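**Zidard open bin, large, grey**

I'll admit I have a soft spot for this one! It's the big open bin I reach for whenever there are blocks to sort (or offcuts, or anything else that likes to roll off a bench). No lid, no fuss – you can see what's in it and get at it from any side. Item 724, sold singly or in packs of 3.

The floor is a plain light grey, so reds and dark greens show up nicely against it. It does pick up wear with use, and I rather like mine that way.
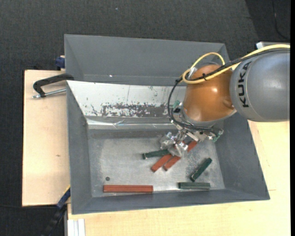 Packs ship from Prudport within 5 working days. Want a different size? Write to Kyu-ri Nam and she'll sort you out.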